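Home Cooks Wanted: Recipe Testers for a Regional Cookbook

Location: Fletville and surrounding towns (Ashby, Murkport, Gimmont)
Type: Casual, paid per recipe
Posted: 17 September 2024

We are looking for home cooks to test recipes for a cookbook of weeknight dinners, soups, bakes and preserves from the Fletville district. The recipes have come in from households across the four towns. Many were handwritten, and plenty of them leave out an oven temperature or say things like "cook until it looks right". Your job is to cook them at home exactly as they have been typed up, then tell us where the instructions let you down.

You do not need any training in cookery. We have enough professional cooks on the editing side. What we need now is people who cook dinner most nights on an ordinary stove, with the pans they already own.

What you would be doing

Each tester gets a packet of 10 recipes, sent by email or post. You cook each one twice. The first time, follow the recipe to the letter, even if you think it is wrong. The second time, make whatever changes you think it needs and write them down. After each round you fill in a two-page form covering timing, quantities, how many people it fed, what the leftovers were like and anything you had to guess.

We ask for metric weights wherever possible. If a recipe calls for a cup of flour, spoon it in, level it off, then weigh it and put the number of grams on the form. Please also note whether your oven is gas or electric and whether you had the fan on. Fan-forced ovens have caused most of the disagreements so far, particularly with the slices and the fruit cakes. 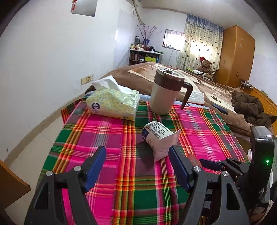

Substitutions are a matter for the second round only. If you can't get an ingredient at your usual shop, ring or email before you cook and we will either find it for you or swap the recipe for another one. Testers in Gimmont should expect this to happen now and then with fresh herbs and fish. Keep your receipts. Groceries are paid for separately from the testing fee, and we need the receipt to do it.

Preserves are handled a little differently. Jams, chutneys and pickles are cooked once only, and you keep one jar and return the other for tasting. If you don't want to do preserves, say so when you apply. The same goes for deep frying.

Who we are after

You should:

– cook at home at least four nights a week
– own kitchen scales that read in grams, and an oven with a working thermostat
– be able to write a few clear sentences about what went wrong
– live in or near Fletville, Ashby, Murkport or Gimmont
– be 18 or over

We would especially like to hear from people who cook for one, people feeding teenagers, and anyone who cooks gluten-free every day. We are short of testers in Murkport and have only just started looking in Gimmont.

Vegetarians are welcome and will be sent a vegetarian packet. We can work around most allergies, but we can't promise this for every packet, so please list yours in full. Nut and shellfish allergies should go at the top of your application.

Pay and hours

The fee is a flat amount per completed form, and it is the same for a pot of soup as for a layered cake. Rates are sent out with the application pack. Payment is made by bank transfer once your whole packet is in, or halfway through if you ask. There are no set hours. Most testers in the August intake got through two recipes a week, and that pace suits us well.

You will be paid as a contractor and will need an ABN. If you don't have one, applying is free and can be done online. Every tester whose forms are used will be named in the back of the book and given a copy. The first print run is 2,000.

How to apply

Write to Glenys Quinlan, testing coordinator, care of the Fletville library, or leave your application at the front desk there. Please include:

– your name, town and phone number
– who you usually cook for
– any allergies, and foods you won't eat
– a recipe you make often, written out in your own words

The last item matters more than the rest. It can be as plain as you like – a tray of roast vegetables or a tuna mornay is fine – but write it so that a stranger could make it. We don't need a résumé or references.

Glenys will phone everyone who applies, whether or not we have a place for them in this intake. If you miss out, your name stays on the list for the baking packets, which go out after the main courses are finished.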